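Student Project Report
Good Practice Rules for a Shared Robot Cell: What We Wrote, What We Broke and What We Kept
Prepared by Wing-yan Tsao for the Girnora project group

1. Why we picked rules

Our original proposal was for a clever gripping routine. Three weeks in, we had plenty of recordings from the cell and no way to compare any two of them. People set the speed however they liked, started from whatever pose the arm was left in, and saved files under names like "good one". So we changed topic, and I'm so glad we did! Writing a code of practice for one arm and one table turned out to be the most absorbing work I've done in this degree.

The code is called Trestance. It has 13 rules on two pages, and a new student can read it before their first session without getting bored (we tested this on first-years, who were brutal and very helpful).

2. Rules for close approach

Woven baskets were our main test object. They flex, they're full of gaps, and the handles are loose loops that a finger could catch on. Rule 4 says that once a finger is within 70 mm of the object or the table, the operator drops to crawl speed and keeps a thumb on the hold button. Rule 5 says the wrist view has to be open on the monitor during the whole approach, because the side view hides a lot at that distance. The wrist view gets confusing too. With the finger beside the rim, most of what you see can be table and shadow.

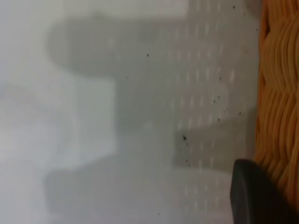
3. Rules for the table

Rule 7 is the clear table rule: only the objects on the run sheet, and everything else goes on the trolley. Rule 8 covers the lighting. Overhead lights stay on, blinds stay down, and shadows from the arm are accepted as part of the recording. We argued over that second bit for a whole Thursday afternoon. Some of us wanted extra lamps to fill the shadows in, but then every group would have placed the lamps differently, and a shadow that behaves the same way each time is much easier to live with.

Rule 9 asks for a fixed camera view of the starting layout before any contact, with the object's colour and angle noted on the run sheet.
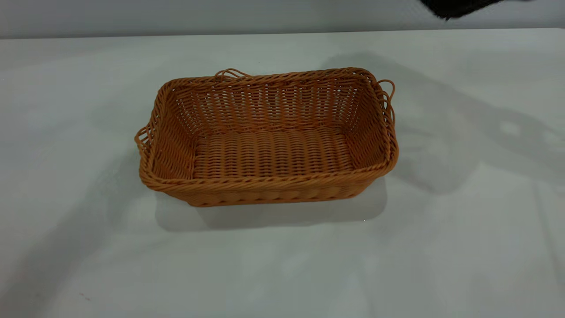
Pan, reading our draft, thought Rule 9 was too loose. Writing "slightly angled" on a run sheet means something different to every operator, and Pan would rather see a printed template with a few permitted angles and a box to tick. Pan also asked who checks the sheet afterwards, and in the draft the answer was no one at all.

We took both points on board. The template is now an appendix, and Rule 10 gives the check to the next operator on the roster, who signs before starting their own session.

4. Rules for contact

This was the section I enjoyed most. Our first version simply banned touching the walls of a basket, and it lasted one session. You can't learn much about handling something woven if you never go near the weave! The revised Rule 11 allows side contact under a force limit, with a stop and a look at the wrist view before the fingers close.

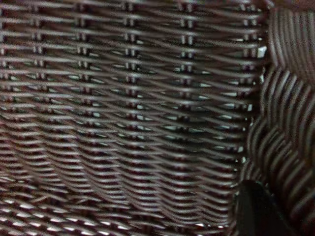
Dark objects needed a clause of their own. A black finger against dark brown strands is hard to pick out on our monitor, so Rule 11b has the operator pause and call the finger position aloud to their partner. It felt silly for the first few runs and then it became a habit. Omport, who supplied our training notes, suggest a similar call-out for lifting work, and we borrowed their wording with permission.

5. Rules for ending a session

Rule 12 sends the arm back to its park position, clear of the fixed view. Rule 13 is the closing record, taken with the objects left on the table and compared against the run sheet. If the two disagree, the session is flagged and the operator writes a line explaining the difference.
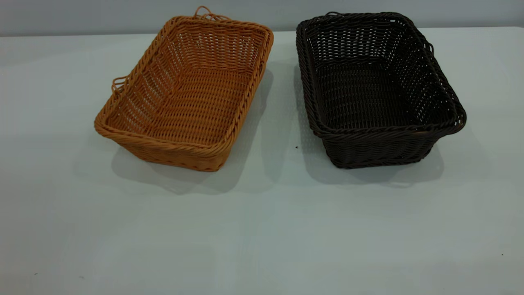

Figure 4. Tan and dark brown baskets on the table, fixed camera view with the arm out of shot.

6. What we'd change

The force limit in Rule 11 is a cautious guess and should be measured properly. The file naming rule is still too long - even I get it wrong. We'd also like a version for two operators who don't share a first language, with the call-outs cut back to single words. The run sheet template and the full text of Trestance are in Appendix A, and the first-years' comments are in Appendix B, spelling and all.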